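Kukon household food waste trial
Progress report to the Minent Fund
February 1, 2022
Prepared by Ilona Fekete

You asked for a plain account of where the money has gone and whether the trial is doing what the bid said it would. My short answer is that it is partly doing it, and I would be wary of anyone who puts it more strongly.

We have signed up 63 households on the Tristness estate against a target of 90. The bid assumed people would join once the leaflets went out. They didn't, and I said at the time that they wouldn't. Nearly all of our sign-ups came from knocking on doors, a job the budget doesn't cover.

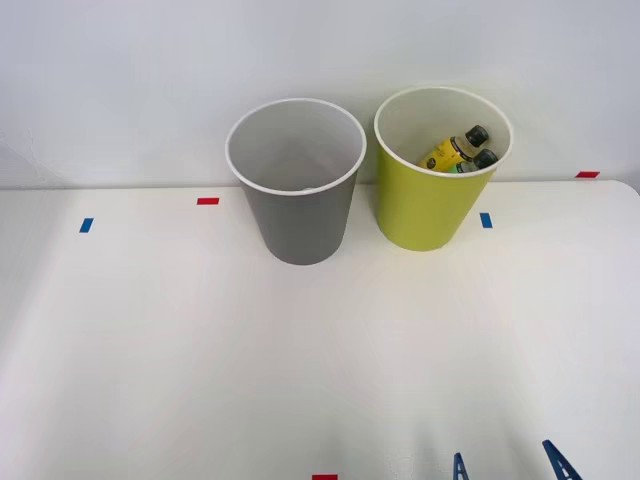
The weekly weights look good on paper. Pei-shan Poon has gone through them and is less impressed than the contractor, Choi, whose summary leaves out every household that missed a collection. Put those back in and most of the gain goes. We have asked Choi for the raw sheets twice and received one set, with the August pages missing.

There is also the matter of what people say and what they do. In the survey, almost everyone told us they plan meals and use up leftovers. I don't believe it, and neither should you — the same homes put out plenty of bread.

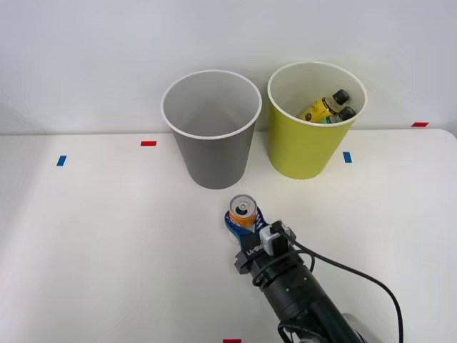

Spending is on track apart from the printing line, which is over by £3000. That is the second leaflet, ordered before the results of the first were in. I have stopped any further print orders.

The eight cookery evenings went ahead and were well liked. Whether they changed anything is another question, as the people who came were mostly careful with food already.

Still to do: get the missing sheets from Choi, redo the averages with all homes counted, and agree a lower sign-up target with you. I would not commit to a second estate until the first two are settled.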